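Wrist camera stops finding parts mid-shift, arm parks itself with a vision fault

Zunel Forum > Automation & Robotics > Troubleshooting
Posted 10/01/2024

Brijesh Kashyap
Sonthorpe

We have a six-axis arm tending a deburring station. It picks small castings out of a tray using a wrist camera, and for most of the year it has done this without complaint, which should have made me suspicious.

Since September it has been faulting in the middle of the shift. The arm moves to its look position over the tray, takes a picture, finds zero parts, tries again, finds zero parts again, and after 4 tries gives up and waits for a human with the "no target" message up. The tray is full when this happens. I have stood there and looked at it. I can find the castings from across the room, and I need new glasses.

Things I have tried: cleaning the lens cover, reloading the vision job, swapping the camera cable, and speaking to it firmly. Restarting the cell fixes it for an hour or two, sometimes longer. The fault counter is at 1,353, although I'm told some of those belong to the previous owner of the counter.

I finally turned on image saving for failed picks so I'd have something to look at besides the error text.

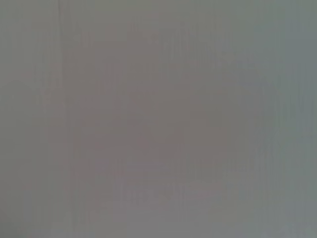

They nearly all come out like that one, gray and soft with nothing in them I could call a casting. The exposure doesn't look crazy to me, it isn't black and it isn't blown out. The same job on a good cycle gives me castings sharp enough to read the mold number.

Is the camera dying? A replacement is not cheap and I'd like to be fairly sure before I go upstairs and ask.

Shivam Lodhi

Bad camera. Had the same thing on a palletizer, replaced it, no problems since. Could also be the lighting.

Notburga Hubmann

I wouldn't buy a camera yet. A failing sensor can do strange things, but what you have there is low contrast and very blurred, and I'd first want to know whether the camera was at the right distance from anything when it took the picture. If yours has a fixed-focus lens (most small wrist units do), it has one band of distance where it works, and outside that you get soup.

Two things to check before spending money.

First, log the actual joint positions at the moment of the trigger and save them with the picture. Don't trust the program listing. We had a cell where the picture was triggered by an output set on the approach move, and somebody had increased the blending on that move to save time. The controller fired the output early while the arm was still swinging past the guard. Beautiful pictures of guard, thousands of them. It only showed up at full speed, so of course every time someone tested it slowly with the pendant it was perfect.

Second, look at the bracket. If the camera has rotated even a little on its mount it may be looking at something other than the tray. Put a paint mark across the bracket and the flange and see if the mark still lines up after a shift. A restart "fixing" it points me more to the first one, though -- a restart probably puts your speed override back to 50 percent until somebody turns it up again. Ask your operators. Ask nicely, they will say they never touch it.

And please, lock out the cell before you put your head in there to check the bracket. An arm waiting on a vision retry looks exactly like an arm that is switched off. A colleague at Flastova found out the difference with his shoulder. He was fine, the hard hat rack was not.

Brijesh Kashyap

Override was at 100. Three operators, none of whom have ever touched it.

Ran it at 50 for a whole shift with no vision faults, which I'd call suggestive. I've put a stop and a short wait ahead of the trigger and will put the speed back up tomorrow. Position logging is on as well. Bracket is tight, paint mark applied, cell locked out while I did it, shoulder intact.

Stanisława Kubiak

Make the wait conditional on the in-position signal if your controller has one, a fixed delay will come back to bite you the next time somebody changes the payload settings. Ours was set at 39 milliseconds by a person who has since left, and we are all afraid of it.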